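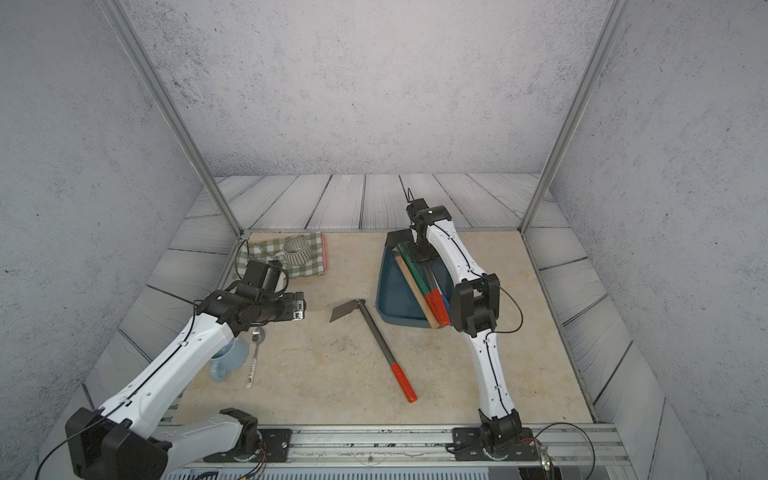
Flivstead bench, both arms, hoe on the table and tray on the right

Re: [stavano-users] Right arm hangs above the tray, planner says it has a path

Hi all,

Sorry for the slow reply, I've been meaning to sit down with this since I saw it come in and then March ate me alive. Quoting the original so people on the digest can follow.

> Hello list,
>
> We're running Stavano on a two-arm setup, arms side by side on one
> rail, with a tool tray on one side. The task is sorting: garden tools
> go in the tray, kitchen things go on a cloth. The left arm is fine all
> day long. The right arm gets as far as the spot above the tray, opens,
> and then just sits there. The log says "plan found", then nothing, and
> then the goal times out after 30 seconds.
>
> It only happens when there are already long things in the tray. With
> an empty tray it goes down, lets go, comes back, lovely.
>
> We've tried reinstalling, we've tried the default Midura config, and
> we've tried making the tray bigger in the world file (no change, which
> surprised me). Is this a planner bug or have we got something daft in
> our settings? Happy to post the whole config if it helps.
>
> Also, does anyone have a sensible way of handling tools that are
> longer than the tray?

Right, so I've had very nearly this on our own bench, and I spent far too long blaming the planner for it. The planner is fine. What you've got (I'd put money on it) is two bits of software with different ideas about what's in the tray.

When Stavano plans, it takes a snapshot of the world and works from that. When the Söderlund driver runs the plan, it does its own check against the live depth data before every segment, and if it thinks the next bit would bump into something it holds. It doesn't fail, it holds. And the hold message goes out at debug level, so you never see it unless you go looking. Turn the driver logging up and grep for "segment held" and I bet you get a screenful. Ours had 200 of them in one morning, which made me feel a bit sick.

The reason you only see it with long things is the way the perception node makes its boxes. It fits an upright box, square to the table, round each blob. A wooden handle lying at a slant in the tray gets a great fat box round it with mostly air inside, and two or three of those together fill the whole tray as far as the driver is concerned. Our tray at the moment has a long wooden handle in it, something with a green handle and a red end, and a dark metal bar, and in the viewer that lot comes out as one solid brick. No wonder the arm won't go down!

It also explains why making the tray bigger did nothing. The tray was never the thing in the way.

What worked for me:

First, switch the box fitting from "upright" to "oriented". It's in the perception section, under shape, and it needs a restart of the node, a reload won't pick it up. That alone cured most of the holds. It does cost you a bit of time per update, and on our machine I had to drop the cloud down to 600 points per object to keep it snappy. That sounds like very few but for handles and bars it's plenty. I wouldn't do it for anything with a fiddly shape, mugs in particular. A mug on its side with the handle sticking out gets a pretty rotten fit at that size, so I've got a separate, bigger limit for the kitchen class.

Second, set the planner and the driver to use the same margin. The Midura defaults have them different and I have no idea why, I'd love it if somebody who was around back then could tell me. We run both at some 4 millimetres now. If the planner's margin is smaller than the driver's, the planner will happily hand over paths the driver is never going to accept, and round and round you go.

Third, and this is more of a bodge, I mark the tray as a "contact allowed" region for the last part of the drop. Tools resting on other tools is the whole point of a tray, so treating every touch in there as a crash makes no sense. Please put a speed limit on that region if you do it. I forgot, the first time, and it was loud.

About the long tools: I've given up trying to fit the whole thing inside. The hoe is our worst one, it ends up lying at an angle across the middle of the table and whichever way you look at it there's a lot of shaft to deal with. What I do is only ask for the heavy end to be inside the tray outline and let the rest stick out wherever it likes. There's a goal option called partial_inside which does this, but it wants to know which end is which, so you need a grasp frame at the blade and not in the middle of the shaft. The grasp picker loves the middle of the shaft. You can nudge it by turning down the "centre of mass" weight, I've got ours nearly off.

One thing I haven't sorted and would like help with, if anyone's got this far. The cloth. Ours is green and white gingham, and the segmentation keeps wanting to make the red stripe along its edge into an object of its own. I've seen it plan a perfectly sensible grasp for a stripe. I can mask it out by height (it's flat, after all) but then thin things like spoons go missing too whenever the table fit drifts. Is anyone doing this with a learned background instead? I heard there was a branch for it but the link on the wiki is dead.

I'll put our config up in the shared folder tonight, it's the one called flivstead-tray. Ignore the commented-out stuff at the bottom, that's from an old gripper.

Do post your driver log once you've turned it up, I want to know if I'm right!

Cheers from Flivstead

_______________________________________________
stavano-users mailing list
To unsubscribe, send a blank message with "unsubscribe" in the subject line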